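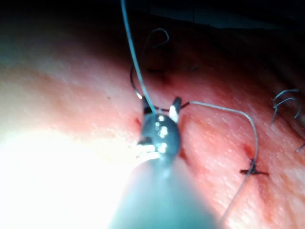
## 1. What we set out to test

Our project compared two grasper tips for the wristed instrument on the teaching lab's surgical robot. The first was the Ollberg tip, which has smooth jaws. The second was the Rustum tip, which has fine cross-cut teeth. The lab had both already and wanted to know which one to keep fitted for the suturing module.

We also had to decide where the small camera should go. It can be clamped to the stand or fixed close to the wrist, and earlier groups had done it both ways without writing down why.

## 2. Set-up

The arm was driven from the Gwynne controller with motion scaling left at its default. We did not change the grip force between tips. Each tip did 40 thread pick-ups and 40 hand-overs, giving 80 trials per tip. A trial counted as a success if the thread stayed in the jaws for the whole move and was not frayed afterwards.

Thread type was not kept the same throughout. Light-blue, black and grey braided thread all appear in the recordings, and more than one can be in view at once. We noted the type for each trial but did not balance them, so we only compare tips and not threads.

The log file for the whole project has 3759 rows, one for each jaw command. The script that sorts them into trials is in the Husovance folder on the shared drive.

## 3. Results

The Rustum tip dropped the thread less often. Most of the Ollberg failures came when the thread was pulled along the length of the jaws, where it slid out. Pulling across the jaws was fine with both.

Fraying went the other way. The teeth on the Rustum tip marked the braided thread on several trials, and 2 of those had to be stopped. We had no fraying with the smooth jaws.

Opening width made more difference than we expected. With the jaws spread wide it was easy to catch a second strand by mistake, mainly when working next to a stitch that was already tied. Both tips did this.

## 4. Camera position

The close position shows the jaws and the thread between them well enough to judge a grip. It has three drawbacks:

- the instrument shaft takes up much of the lower middle of the view and is out of focus
- strong light leaves a white patch on the skin beside the shaft
- anything far from the jaws is dark or soft, so a long thread end is hard to follow

The stand position avoids the first of these, but we could not tell from it whether a thread was held or only touching the jaw. We used the close position for all scoring.

## 5. What we would change

Grip force should be a variable. It is possible that the Ollberg tip would hold as well as the Rustum one with a slightly firmer setting, and then the fraying result would decide it. The light needs a diffuser or a lower angle. Threads should be balanced across trials from the start.

For now the Rustum tip is fitted, with a note in the drawer to swap it for braided thread.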